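Hurow Lending Library, Arnstead Reading Room
Shelf and Stack Check, with Comments
Completed 5th July

Well, we got all the way through it again, and I do want to say how much nicer the old children's section looks than it did in May! Most of these comments are small ones, so please don't be put off by the length (I do go on, as regular readers of this page know).

1. Entry and aisles clear: OK
The mat by the side door has been taped down and nobody should catch a toe on it now. Please keep the book truck out of the atlas aisle, even for a minute.

2. Shelving fixed to wall: 2 units need attention
Both are in the bay with the nineteenth-century nature books, the heavy ones with gilt covers. The upper brackets have worked loose and I could rock the units with one hand. I moved the big volumes to the bottom shelves for the time being. The Mondal shelving catalog has the right brackets, and I've marked the page.

3. Step stools: OK
Rubber feet all present. The tall one squeaks something terrible, but it's sound.

4. Catalog against shelves: partly done
The catalog gives 1,176 titles for this room and I checked 574 of them, starting from the window end. Two editions of the same country almanac were sharing one card, so I wrote a second card and put it right behind the first.

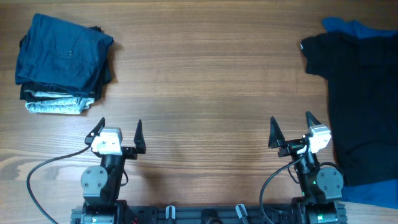
Folded clothes on a wooden table.

5. Damp and mold: watch
The back wall reads fine, but there's a musty smell around the Ovmont bequest, mostly the boxes nearest the floor. I'd love to see those up on a pallet before fall. If you open one and find spots on the bindings, close it again, wash your hands and leave a note in the book.

6. Lights and cords: OK
One bulb replaced over the reading desk.

7. Floor load in the loft: OK
The sign says up to 400 pounds per bay, and we're well under it. Please don't be tempted to store the duplicate annuals up there, much as I understand the urge!

8. Extinguisher and exit sign: OK
Tag is current, pin in place, sign lit.

Still open: items 2, 4 and 5. I'll pick up the catalog check at the poetry shelves.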